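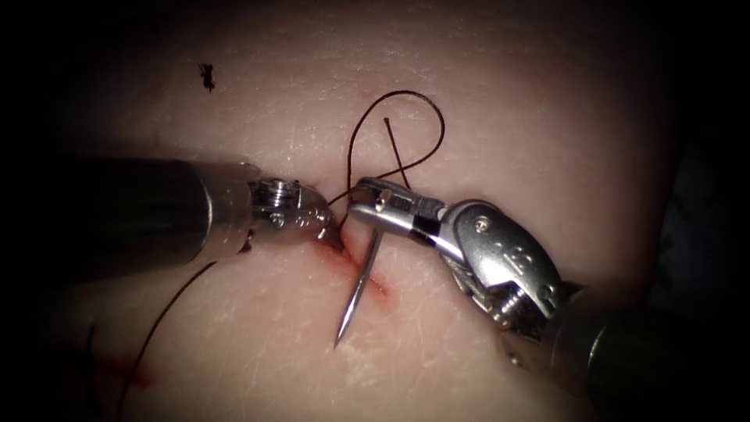

Dear Francine, and everyone at the Harance Fund who reads these with such patience – the second stage of the suturing project is well under way, and I am happy to say that the collection of examples has become the steady, slightly dull routine we always hoped it would be. When I wrote last we were still arguing over which parts of a stitch were worth recording. We have settled that now, and the thread decided it for us. All of us had thought of the needle as the hard part, but look at how the thread stands up over the two instruments in a big loop and crosses itself close to the right jaws, with the needle point still down on the pad beyond the cut. A person at the console takes that in without thinking and works around it. A learning system has to be shown it many times over, in many shapes, and so a good deal of this period has gone into gathering stitches where the thread does something different each time.

What we have so far

As of June 2023 we have 44 hours of recorded suturing that have passed review, from 11 operators, all working on synthetic pads. The operators are a nice mix. A few are surgical trainees from Clastcombe who come over after their teaching day, others are our own engineers, and the rest are people with steady hands who answered a notice and have been taught from the beginning. I was doubtful about that last group and I was wrong to be. Their early stitches are slow, but they make the sort of honest mistakes that trainees have already learned to hide, and they recover from them in ways the system badly needs to see.

Each recording covers a single stitch, from picking up the needle to letting go of the tail. We keep the movement of both instruments, the views from the fixed and wrist cameras, and a short written note from the operator on anything that felt odd. The notes were Francine Bouchard's suggestion at our spring meeting, and I would like to thank her again for it. They have turned out to be the first thing we read when a recording puzzles us. "Thread caught on left wrist, let it go and started again" saves a reviewer a good ten minutes of rewinding.

Failed stitches

You asked in your last letter whether we were throwing away too much. We were. Up to the end of the first stage we discarded any stitch where the needle was dropped or the thread pulled through, and the model trained on what was left behaved beautifully until something went wrong, at which point it had no idea what to do with itself. We now keep the failures and mark the moment where the trouble starts and the moment where the operator has it back in hand. The marking is tedious work. Two reviewers go through every failed stitch separately and then compare, and when they disagree by more than a second or so the recording goes to me, usually with a cup of tea.

The most common trouble is still the handover, where one instrument lets go of the needle and the other takes it up. After that comes slack thread drifting in front of the camera, and after that the grasper closing on thread and tissue together when only one of them was wanted. We have added a set of short exercises for these, so an operator can practise and record only the awkward part without sewing a whole stitch to reach it.

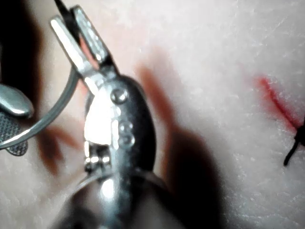 Those exercises have been the nicest surprise of the period. They are quick to set up and the operators like them, partly because they can feel themselves improving. We have 27 in the set at present, which may be too many, and I expect we will fold some of the near-duplicates together before the next round. The ones for handling loose thread are the most useful and will certainly stay.

Equipment and supplies

The instruments have behaved well on the whole. One wrist joint developed some play in the cable in the second month and had to go back to Boiko for repair. We lost a little over a week while it was away, but we used the time to catch up on review, so the schedule has not suffered much. Boiko have since lent us a spare, and I have asked whether we might keep it until the end of the project.

The pads are a bigger cost than I budgeted for. The surface picks up creases and stray fibres with use, and we did wonder at first whether worn pads should be left out of the collection altogether. In the end we decided to keep them in, within reason, and to write down the age of the pad with every recording. I would sooner have a system that has seen a bit of lint than one that is startled by it. A pad is retired when the old cuts leave no decent room for a new one.

Lighting took up more of our time than it deserved. The lamp over the bench gives a bright centre that falls away quickly at the edges, and the shadows of the instruments can be very dark on a pale pad. We tried a second lamp, which softened the shadows and put glare on the metal in their place. For now we have gone back to the single lamp for most sessions, with a smaller number recorded under other arrangements so that we can compare them properly.

Early training results

I would ask you to read this part kindly, as it is early. The model trained at Brumden on the reviewed recordings can now place the needle at the edge of a cut and drive it through more often than not. It is still poor at drawing the thread up to an even tension, and it gives up too easily after a dropped needle. The version trained with the failed stitches included does better on that second point, enough that the whole team at Brumden noticed before we had finished the tests.

Next steps

Between now and the end of August we plan to finish the second review of the failed stitches, bring in more left-handed operators (we have only one, and she is getting tired of being asked), and record a fresh set on curved pads. I will send the revised pad costs separately, along with the letter from Boiko about the spare. If any of you would like to come and try the console yourselves, the offer stands, and we would be very glad to record your stitches too, good or bad.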